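Menos norma y más cinta en el suelo

Llevo unos años metida en esto de enseñar tareas de cocina a robots y cada vez me cae peor la palabra "protocolo". El que usamos en Troltodora tiene 93 páginas. ¡Noventa y tres! Lo he leído entero (dos veces, y la segunda con café) y todavía no sé decirte qué hay que hacer antes de encender una placa.

A ver, que no estoy en contra de las reglas. Estoy en contra de las que se escriben lejos de la mesa. Si una persona va a guiar unas pinzas con las manos, lo primero que quiero saber es por dónde pasan los cables, quién puede cortar la corriente y si lo que hay encima de la placa pinta algo ahí. Eso cabe en una hoja, de verdad.

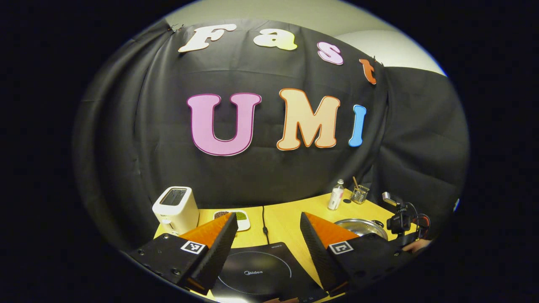 En Pomby lo hicieron así: 15 puntos, letra grande, pegados a la pared. El cuarto dice "cable de alimentación fuera de la zona de trabajo" y ya está, sin anexos. Me dan mucha envidia, lo confieso.

Luego está el tema de anotar lo que sale mal. Nos piden 500 demostraciones por tarea y nadie pregunta cuántas se tiraron ni por qué. Yo obligaría a guardar también las malas, con una línea escrita a mano: "se me fue la muñeca", "tapa mal puesta", lo que sea. De esas líneas he aprendido yo más que de cualquier manual.

La revisión de la norma toca en septiembre y pienso mandar mis comentarios, que de momento son 44 y todos piden quitar cosas.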